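Notes > House > Small jobs

Two tiers and a lot of moaning

2023-03-31

Right, quick one, I've got the car booked in and the kitchen floor is covered in stuff I took out of the corner cupboard. Again. Third go at this cupboard since January and I think it's finally heading somewhere.

The problem if you missed the last two posts: it's deep, it's dark, and everything in it is small. Small pots go to the back and die. Found a jar of something from the old flat. Didn't open it. Couldn't tell you what it was, label gone completely.

Kidus Birhane (downstairs, very tidy, slightly smug about it) told me months ago to stop buying boxes. Boxes with lids, boxes inside boxes. You put things in and then you have to take the whole box out to see what's in it. He's right, annoyingly. I had up to 10 of the things at one point, half of them full of other boxes. All gone to the charity shop now apart from one that holds candles.

So. Shelves. Little ones, that sit on the worktop or inside the cupboard. First attempt was a wire rack from Golluseck, 200 mm deep, far too shallow and it wobbled, and anything narrow tipped through the gaps. Took it back. The woman on the desk didn't even ask why, I expect she gets a lot of them.

Second attempt, Giton, metal, nice enough but tall. Measured the cupboard, didn't measure the shelf, classic. Seven pounds, now lives in the bathroom with loo roll on it, where it's doing a decent job to be fair.

Then Kasun Sivakumar said try slats. He's got a slatted one for his spices and it just looks calmer somehow?? Also crumbs and dust drop through, so you wipe underneath and not round every single pot. That sold me. I hate wiping round pots. Went for a two-tier.

Rules I'm working to now, mostly so I remember them:

Tall on top, stacking stuff underneath. Tried it the other way and you can't get your hand in.

One row deep on top. ONE. The minute there's a second row the back row stops existing.

Only stack things if they're the same shape. Jars with flat lids will go two high no bother. Domed lids won't, obviously, so anything with a dome goes up top where it's got headroom.

Leave a gap in the middle of the bottom bit. This is the one I keep breaking. I see a gap and I want to put something in it. But the gap is how you get your fingers round the jars on either side, so leave it alone!

Colour order is optional. I went reds and oranges together because it looked cheerful, then moved them, then moved them back. Half an hour of my life.

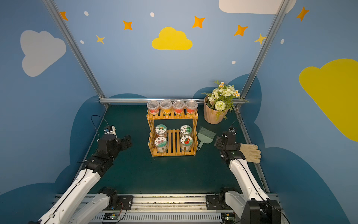 The lids matter more than I thought as well. I was all set to buy plain ones and do proper labels, had the Mamo label maker in the basket and everything, 800 labels in the pack, who needs that many. But a little drawing does the job faster than a word does. Strawberry on the lid, you know which one you're after before you've read anything. Kids can put them back too. So no label maker, money saved, which I then spent on lunch.

Clear sides, always. I had some lovely grey tins from Gakus and I could never remember what was in which one, so I'd open the lot every time. Tins are now in the shed with screws in. Opening the lot every time in the shed instead, but at least I'm not hungry while I do it.

Other thing, keep a hand brush near. Not in the tall cupboard with the hoover, NEAR. I'm much more likely to do a quick sweep if I don't have to go and find the thing. One with a loop on the handle so it can go on a hook. The hook isn't up yet. The hook has been in a drawer for weeks, needs the drill, drill needs charging, you know how it goes.

And work gloves if you're clearing the back of somewhere old. I got a splinter off the cupboard batten on go number two and whinged about it for days, so gloves this time. Bit clumsy for the small jars but fine for dragging things out and for scraping whatever that was off the bottom shelf.

Still to sort: the tea towels, the drawer that doesnt shut, where the big pan goes now that the boxes aren't holding it up. Might do the pan tonight if the car's not a disaster. Will report back on wether the gap survives the weekly shop.

Filed under: cupboards, tidying, jobs I've started

More from Notes
The corner cupboard, first go
The corner cupboard, second go (with splinter)
What to do with too many boxes
A drawer that doesn't shut
Candles, why do I own so many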